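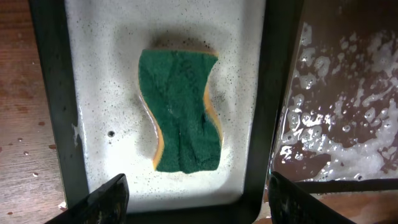 Does it count as doing the dishes if a person still has to wring out the sponge? Soledad Marín put that in the first comment on this ticket, and I've been chewing on it ever since, so I'm moving it up top.

Ticket: sponge pickup fails between wash and rinse
Opened by: Sandamali Bhattacharjee
Project: Herath kitchen chores, Fatenthorpe bench
Opened: April 3, 2023
Status: open, much improved

Problem
The arm picks up a dry sponge every time. Give it a wet one lying in a tray and it drops it halfway to the plate, or closes on air. In the first batch of 100 wet pickups it held on for 8. Dry sponges in the same spot gave us no trouble at all.

Tried first
Raised grip force. The sponge squashes, water runs out, the thing gets thinner and the fingers are now holding too loosely. Raised it again, same result, more water on the table.

Tried second
Changed the approach so the fingers come in at the narrow part of a wavy sponge instead of the wide end. Big jump! It still slips if the scouring side is soapy, but the foam gives the fingers something to sink into.

Tried third
Stojan Janevski suggested closing in two steps — a light squeeze, a short wait for the water to drain, then the real grip. I didn't expect much from it and I was wrong. This is the setting we're running now.

Still broken
Suds. The Gruvitz edge finder treats a clump of foam as a solid object and plans around it, or plans to pick it up. Bubbles near the sponge shift its guess to one side. Training set is 2,092 stills, and hardly any have soap in them. More soapy ones, please.

Comments

Farzana Rathnayake: Same foam trouble on the shop-floor side when we wipe down coolant trays. Turning the overhead light down helped us more than new stills did. Worth an hour of your time.

Sandamali Bhattacharjee: Trying it tomorrow, thank you! And to Soledad — no, I wouldn't call it doing the dishes yet. I'd call it moving a wet sponge, which it couldn't do in November, and I'm thrilled about that.

Soledad Marín: Fair. Can it wring?

Sandamali Bhattacharjee: Not with one arm. Separate ticket.

2 shares | 4 comments
We use cookies to keep you signed in. Accept | Settings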